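Unit 4: Air Movement in Small Rooms

4.1 Fan speed and flow

For a given fan, volume flow varies in direct proportion to speed. Shaft power varies with the cube of speed. The Vandby test room has a floor area of 62 square meters. Flow readings are taken at 50 percent and full speed.

4.2 Mounting

A tubular base spreads the load and limits tipping. Raising the base on a block lifts the jet clear of floor-level drag.

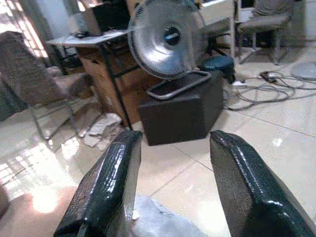
4.3 Exercise

A fan delivers 3000 cubic meters per hour. Find the speed ratio needed for 4000, then the power ratio. Show units at each step.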